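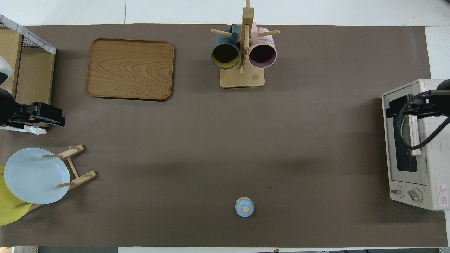 Erlinda Lumbao

金曜の夜。風呂が沸くまでに書く。誤字は許して。

先月からずっとやるやる言ってた飲み物コーナー、やっと手をつけた。手をつけたというか、置く場所を決めはじめた。まだ途中。でも途中のうちに書かないと私はたぶん一生書かない。前回の「押し入れ編」の後編も書いてないし。あれは、すみません、来月。

とりあえずマグツリー。買いました。

ずっと迷ってたやつ。木の、明るい色の、柱に棒が横に出てるだけのあれ。Gronicoっていう雑貨屋、駅の向こう側の、階段あがったとこ。2000円。もっと安いのもあったけど、手で持ってみたら土台がふらふらで、マグ片側にかけたら倒れそうで。こっちは土台が平たい四角で、どんと置ける感じ。決め手はそこ。見た目は正直どっちでもよかった。

で、今かけてるのが2個。

濃い青緑で内側が黄色いの。これはもう何年選手だろう。朝はだいたいこれ。コーヒー入れると黄色が縁のとこだけ輪っかみたいに残って、それが好き。中身が減ってくると黄色が増えてくる。「あ、もう半分飲んだ」ってわかる。便利っちゃ便利。

もう一個は薄いピンクで、中は黒っぽい紫。外がこんなにふんわりしてて中がこの色って、最初どうなのと思ったけど、茶渋が目立たないんですよ。紅茶の人には強くすすめたい。私は夜に麦茶もこれで飲む。麦茶をマグで飲むのかと言われたことがあるけど飲みます。

二つ並べてかけると柱のすぐそばで肩寄せあってるみたいになって、もうちょっと離したほうがいいのかな。棒の先のほうにかけると今度は通りすがりに袖をひっかけそうで。袖問題、冬になったら絶対起きる。今は半袖だから平気な顔してるけど。

## 下に敷いてるやつの話

こげ茶のマット。大きいです。白いテーブルがほとんど隠れてる。

これ、採寸をまちがえた結果だと思われると悔しいので書いておくと、大きいのがほしかったんです。白いテーブル、きれいなんだけど、コーヒーの輪じみが。あと醤油。あとなぜかボールペン。毎回メラミンスポンジでこすってるうちに、そこだけ手触りがつるつるになってきて、このままだといつかテーブルが減る。もう全部覆おうと。

端の白いとこがちょっとだけ残るくらいがちょうどよかった。ぜんぶ茶色だとたぶん重い。色は最後まで悩んで、グレーか、こげ茶か。Lekariのカタログではグレーがすごくよく見えて、カートに入れて、三日放置して、こげ茶にした。理由は忘れた。たぶん夜中に決めた。

一つ文句。粉っぽいのが目立つ。パンくず、砂糖、ほこり、なんでも。白いテーブルのときは見えてなかっただけで、いたんだね君たち、という。今日も写真でうっすら点々がわかる。あとこすれ跡みたいなのも。拭けばいいんだけど、拭いて撮って、また拭いて、とやってたら日が暮れるので、もうこのまま載せます。

拭き方は、かたく絞った布で一方向。往復すると粉が戻ってくる。これだけは発見。

## トレー

これは買ったんじゃなくて、もとから家にあった。木目がぐにゃっと曲がって流れてて、オレンジがかった茶色の。角がまるくて、縁がちょこっと立ってる。

長いこと、郵便物の山の下にいました。つまりトレーとしての人生をほぼ送ってなかった。電気の検針票とか、ピザのチラシとか、もう期限の切れたクーポンとか、そういうのを全部おろしたら、あれ、こんないい顔してたっけ、と。びっくりした。木目、見とれた。

今は何ものせてない。のせたくない、が近い。

予定ではここに砂糖の瓶とティースプーンと、あと個包装のお菓子を少し。Benjieに話したら（Benjie Barredo、同じ職場、席がとなり）「のせた瞬間にまた郵便物が来るよ」と。うるさい。でもわかる。平たくて縁のあるものって、ものを呼ぶんだよな。鍵とか。レシートとか。私はレシートをそのへんに置く天才なので。

なので今のとこのルール。トレーには紙をのせない。それだけ。一個しかないルールなら守れるかなと思って。

向きも悩んだ。縦に置くと手前に出っぱってきて、マグとる手がぶつかる。横長に寝かせて左の奥のほうに寄せたら落ち着いた。まんなかがあく。ここが広いと、ポットをどんと置いても、ノート開いても平気。今これもテーブルで書いてます。ひじの下がさらっとして気持ちいい。

## 棚とカゴ

左にちょっと見えてるのが棚。木の、明るい色の。上にのってるのがワイヤーのカゴで、これの中身がいちばんの問題。

出したんですよ、いったん全部。床に。そしたら出るわ出るわ。

- ティーバッグ、種類ばらばら。袋から出てるので何茶かわからない
- ドリップコーヒー。もらいもの
- 使いかけのスティックシュガー
- 輪ゴム
- なぜか単三電池
- Grutatumの試飲パック6袋。去年のイベントで配ってたやつ

Grutatumは穀物のお茶で、香ばしくて、けっこう好きな味だったのに存在ごと忘れてた。期限みたら来月まで。ぎりぎり。今週は毎晩これ。ピンクのほうで飲んでる。はと麦っぽい香りがする。いや何が入ってるか読んでない。読みます。

ティーバッグは一つずつ匂いをかいで分けようとして、四つ目くらいで鼻がだめになった。全部「お茶」の匂い。あきらめて、ひとつの缶にまとめて「くじ引き」ということにした。朝、目つぶって一個とる。カモミールが出ると午前中ねむい。

電池は電池の引き出しへ。輪ゴムは輪ゴムの、と言いたいけど輪ゴムの引き出しがない。みなさん輪ゴムどこに置いてるの？うちはドアノブにかかってる。実家もそうだった。遺伝。

カゴに戻したのは結局、半分もない。軽くなった。軽いと棚の上から片手でおろせる。今まで両手だったので、おろすのが面倒で、面倒だから奥に押しこんで、で電池が入る。そういう仕組みだった模様。

## かかったお金

家計簿つける派なのでメモ。読みとばしてください。

マグツリー、2000円。
お茶用の缶、769円。Omerovićで。レジの横にあったのをつい。ふたがかたい。爪が負ける。
マットは前の月に買ったので今月分には入れない（ずるい）。
トレーとカゴは0円。家にあったから。

缶はちょっと後悔してる。ふた。開けるたびに「ぽんっ」ていうか「ばんっ」ていう。朝6時にあの音はない。キッチンペーパーをはさんでみたら今度はゆるゆるで、ちょうどいいがない。

## まだ決まってないこと

マグツリーの位置。いまは奥のまんなか。見た目はここがいい。ただ、座ったとこから手をのばすと届くような届かないような。立てばいいんだけど、立ちたくないから飲み物コーナーを作ってるわけで。手前に寄せるとまんなかの広いとこが減る。うーん。

あと洗ったあとのマグをすぐかけるか問題。前は布巾のうえにふせて、乾いたらしまってた。木だし、水がたれるとしみそうで、いまのところ拭いてからかけてる。でも拭くのが面倒なときは？ たぶんかける。たぶん来月の私はぬれたままかける。土台の下に小さいコースターでも敷くか。いやマットあるか。マットのうえにコースター。やりすぎか。

マグの数もまだ。食器棚にあと何個かいて、白いのとか、結婚式でもらった大きいのとか。大きいのは重いから、かけたら傾きそうでこわい。使う分だけ外に出す、と決めたら青緑とピンクだけになった。母が来たら足りないけど、母はうちに来ると湯のみを使うので問題なし。

そうだ、Benjieが「木の色がそろってない」と言ってた件。写真を見せたら第一声がそれ。マグツリーと棚は明るくて、トレーだけオレンジ寄り。そろえたほうがいい？って聞いたら「別に」。じゃあ言うな。でも言われると見えてくるもので、昨日からちょっと気になってる。マットがこげ茶だからまあ、全部木の仲間でしょう、ということにしておく。トレーは変えない。あの木目は変えない。

コメントで前に「マグツリー、ほこりたまりませんか」と聞いてくださった方。返事おそくなりました。まだ一週間たってないので正直わかりません。毎日使うやつはたまる暇がない気がする。使わない棒のほうがたまりそう。一か月たったらまた書きます。書かなかったら催促してくだい。

次は引き出しの中。スプーンが、なんか、増えてる。買ってないのに。職場の給湯室のが一本まじってる疑いがあって、月曜にこっそり戻す予定です。

お風呂わいた。行きます。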